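Cheng-en Kwan
February
13 shares · 10 comments

4.2 Grasp proposals on things that refuse to be objects

The Skodoment planner was written by people who believed in boxes. Given a box, it finds two opposing faces, proposes a parallel grasp and looks pleased with itself. A pile of bracelets has no opposing faces worth mentioning, and the perception front end (Hamo) tends to report it as one large bracelet with opinions. We therefore split the proposal step in two: a strand segmenter, then a scorer that asks how much of the pile will come along for the ride.

Glossy plastic film is the other enemy. Hamo reads highlights as edges, and edges as things to pick up. In an early build, 67 of the top 100 proposals were aimed at reflections, all with high confidence. 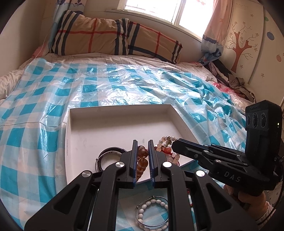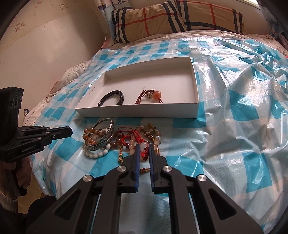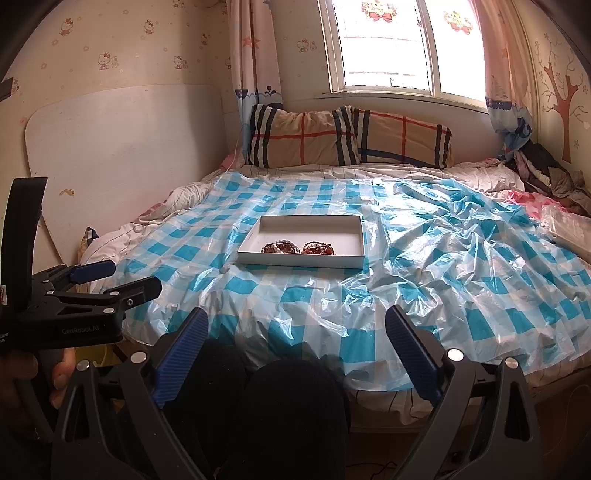 Figure 4. Tabletop skills, performed on a bed. Top: finger pads closed on an amber-colored bead bracelet. Middle: fingers apart, near a tangled pile. Bottom: two chocolate-glazed pastries in a white tray.

PERCEPTION AND PLANNING

The pastries are the easy case for geometry and the hard one for force. Each is a single round item with a clear outline, so the segmenter has little to do, but the default closing force was tuned on bracelets and we did not trust it with glaze. Amano, our controller, now takes a force cap from the object class and falls back to the lowest cap when the class is unknown - a cowardly rule that we recommend.

Both fingers are often in view, so we mask them with a fixed template before segmentation. Without the mask, Hamo's favorite object was the gripper.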